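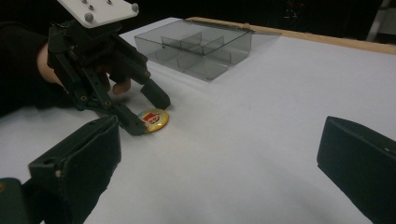

Aileen Pangilinan wrote back that the draft spent too long on the company and not long enough on the bunkhouse, and that the store ledger should come first. I moved it. The order below is the new order.

Home | Talks | Reading Room | Maps | Contact

Speaker notes – The Store at Lurcombe: Credit and Wages in a Cannery Town
Jonalyn Panganiban
December 7, 2001

Start with the ledger. Read the page for the man listed as "Tiongson, No. 61." Read it slowly, all the entries, then the total. Boots, tobacco, two blankets, rice, a lamp chimney, boots again. Don't comment until the end. The total is more than his first six weeks of pay.

Then say where we are. Lurcombe was a salmon cannery on a tidal inlet. One dock, one street, no road out. Everything came in by boat, mostly on the Plevoria, and she only called when there was fish to load or salt and tin to drop off. A man who wanted to leave early had to wait for her and pay his own passage.

The Havance Packing Company owned the dock, the cannery, the bunkhouses and the store. Say this once and move on. People know what a company town is.

How the hiring worked. Havance did not hire the inside crew itself. It signed a contract with a labor agent in the city for a full pack, at so much a case. The agent found the men, fed them, and kept what was left over. So there were two sets of books. The company's books show one line for the whole crew. The agent's books show the men by name and number, and those are the ones that mostly got thrown away. Ours survived in a trunk in a family attic. Thank the family here, no names, they asked me not to.

The advance. Each man got money before he sailed and owed it back. Out of the advance came his outfit, bought at a shop the agent picked. Pause on this. By the time he walked up the dock at Lurcombe he had been in debt for weeks and hadn't touched a fish. 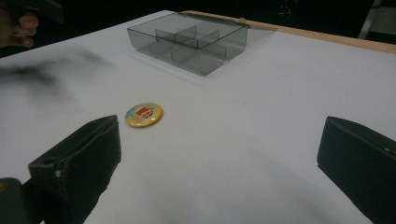 Store prices. I compared 4 items in the ledger with a mail order catalog from the same year: boots, a wool blanket, canned milk, and a pound of coffee. Boots were nearly double. Coffee was close to fair. I don't have a good explanation for the coffee. If someone asks, say so. Freight does account for some of the difference and I should be fair to the storekeeper on that.

Food. The contract said board was included. The ledger says men bought rice, dried shrimp and vinegar anyway, all season. Draw the obvious conclusion. Aileen's point was that the buying goes up late in the summer, after the cook changes (the handwriting in the kitchen account changes too). She is right and it should be in the talk.

Gambling. Handle carefully. The agent's foreman ran a card table and the losses went into the same book, under "sundries." Some 200 entries are marked that way. We can't say all of them are cards. A few have a second note in pencil that makes it clear, most don't. Say "many" and leave it there.

What a season paid. For a man who finished the pack and stayed out of the foreman's room, something was left. For Number 61 there was a balance owing, carried to the next year. He is in the next year's book. He is not in the one after that. I looked for him in the city directory and didn't find him.

The dispute. The crew stopped work late in the second season over the price of rice. It lasted a day and a half. The superintendent's letter to the Havance office calls it "some trouble at the China House," which was the name for the inside crew's bunkhouse no matter who lived in it. Explain the name or people will be confused. The price of rice goes down in the ledger the following week. Put the letter and the ledger page side by side if the overhead projector is working.

Afterward. The cannery shut in a January, after two poor runs. The store stock was sold off to a trader down the coast. The dock stood until a storm took it.

Close with the sources: the agent's ledger, the superintendent's letter book, the catalog. Mention that the letter book is missing its first 300 pages or was numbered strangely, we don't know which. Ask whether anyone in the room has papers from other crews on the inlet, even a pay slip. Leave the sign-up sheet by the coffee.

Questions I should be ready for
– Was it legal? Mostly yes at the time. Don't guess about particular statutes.
– Were there women at Lurcombe? Yes, on the packing tables, paid by the piece and kept in a different book that I have not seen.
– How did the agent get paid? See above, by the case.
– Can people see the ledger? By appointment. The binding is bad.

7 comments | Shared 12 times | Print this page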